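Call for Participants: Remote Operators for Simulated Kitchen and Furniture Tasks

Nosum is looking for 40 people who would like to drive a robot gripper inside a simulated home and so help us to collect examples for a learning system. The work is done from your own computer. You do not need to be an engineer, and you do not need to have worked with robots before.

About the project

Our project is called Bulina. We want to teach one control program to handle doors, drawers and small household things, and for this the program must first see how a person does it. Each example is one short recording: the view from the gripper, the movements of your hand controller, and the instruction which you received at the start. Until now we have 1,410 accepted examples. It is a good beginning, but they were made by a very small group, and the program has learned our personal habits together with the task. We would like to have more different hands.

What you will do

You receive a short instruction in writing, for example "open the left door" or "go back to the start position". You move the gripper with a controller which we lend to you, and you look through a camera placed close behind the fingers. When the task is finished, or when you see that it cannot be finished, you press the button and write one sentence about how it went. Please do not delete the unsuccessful attempts. We keep them in a separate folder and they are also useful to us.

The view turns together with the wrist of the robot, so the room is often strongly slanted on your screen. Most people need one or two sessions to get used to this. Some of the textures are simple or blurred and you should not expect the quality of a computer game.

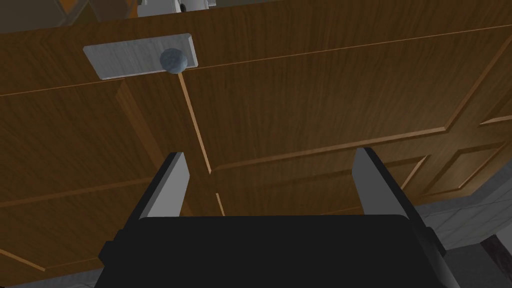
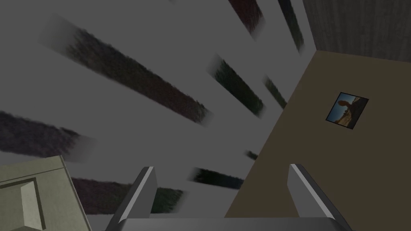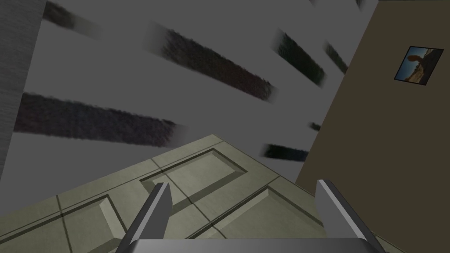
In all three views the fingers are open.

Who can apply

You should be at least 18 years old and be able to read simple instructions in English. You need a computer with a stable internet connection and a table where you can sit without being disturbed. Both left-handed and right-handed people are welcome – at the moment we have too few left-handed operators, so please mention it in your message.

If you easily feel sick from moving pictures, please think carefully before you apply. The camera makes quick turns. You may stop a session at any moment and you will be paid for the time until you stopped.

Time and payment

One session takes 45 minutes, with a pause in the middle. We ask every participant for 17 sessions during two months, beginning in April. You choose the hours yourself in the calendar, between 7 in the morning and 9 in the evening. The payment for the complete set of sessions is 145 euros per week of participation, sent to your bank account at the end of each month. The first training session is also paid.

What we record

We save the picture from the simulated camera, the signals of the controller and your written sentence. We do not record your face, your voice or your room. Your name is kept apart from the examples, and in the data you appear only as a number. If you change your mind later, write to us and we will remove your recordings from the next version of the collection.

How to apply

Please send a short message with your name, your country, the type of computer you use and the hours that suit you best. A CV is not necessary. Write "Bulina operator" in the subject line and address the message to Tatiana Murín, who is responsible for the participants. Questions about the controller or the software will be answered by Kazimír Halás.

After we read your message we will invite you to a trial of 20 minutes. You will be asked to bring the gripper to a door handle and back again, three times. We look mainly at whether the movements are calm; speed is not important. The answer will come within one week after the trial, also in the case that we cannot offer you a place.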